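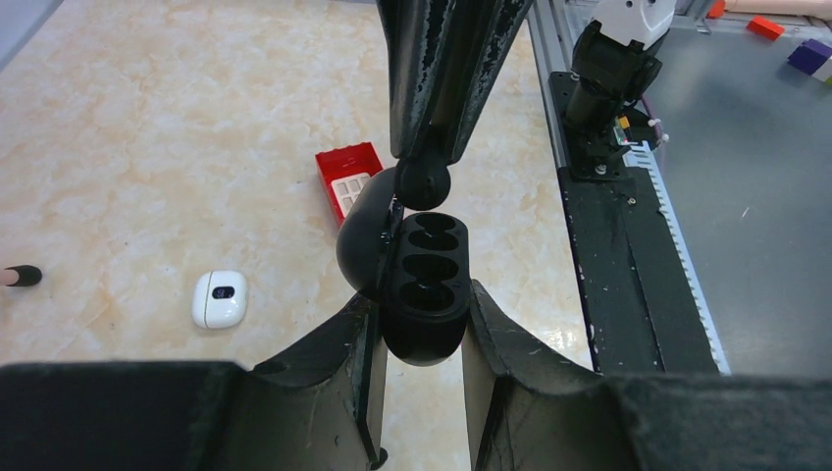
Filed under: Bench notes / Two-arm cell / House rules

Oct 4, 2021

Earbud case task again, two arms. Spent more of the day on the rules than on the task, which is fine, the rules were a mess. Writing down where we landed so Yi-chun can fix the wall sheet.

Old sheet says "one arm moves, one arm holds" and stops there. Doesn't say what holding means. Beatriz read it as gripper closed and arm free to drift a bit, I read it as arm locked. Both of us have been logging runs under the same tag since the Bastov visit — so those runs don't compare. Marked them all "hold unclear" in the log. Not deleting.

New wording, draft:

Holding arm = position locked, grip force fixed before the other arm enters. No regrip while the second arm is inside the shared zone. If the case slips, back the second arm out first, then regrip.

Second arm comes in at the slow setting. Last 8 mm slower again. Beatriz wants that in the config and not left to whoever is driving, agreed.

Lid contact: fingertip only, never the side of the housing. Lid gets opened away from the wrist cables.

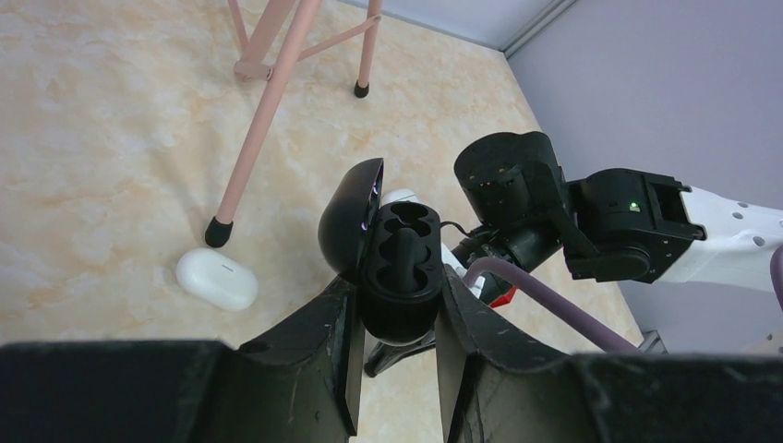
Cables. The Tirau checklist has one line on them ("check routing") and I want more than that. Proposal: before the first run, take each arm by hand through the whole reach and watch the cable at the wrist. Any pull, any rub on the bracket, stop and re-tie. Same check after every 300 cycles and after anyone touches the mounts. Initial it. An unintialed box counts as not done.

Spare cases. Rule was nothing on the surface except the part being worked. We break this constantly. Either enforce or rewrite — I say rewrite: spares OK if outside both arms' swept area, and write them in the run header. Yi-chun not convinced, she'd sooner have a marked spot for them. Could do both.

People. Nobody steps inside the line with drives on, feet included. Custdale's sheet allows it in teach mode with a second person on the stop button. Ours doesn't, and I'd keep ours as is until we've had the stop button moved closer. Currently 5 steps away from the driver's chair, too far.

Scuffs: asked Beatriz if finger wear should be a fail item. Her view is wear on the plates is fine, wear on the gripping face gets logged, and anything that leaves a mark on the part means swap. Good enough, put it in that way.

Also three stops in a row without a known cause = end of session. Not "one more try". I'm the worst offender there.

To do
- Yi-chun: retype sheet, ver 3, old one off the wall the same day
- Beatriz: speed limit into config, tell me the file name this time
- me: go back thru the "hold unclear" runs, see which can be sorted from the joint logs
- ask Mwakalinga if they have a written rule for handoffs between arms or just habit
- review the whole sheet again in December

Contact the bench team | Back to top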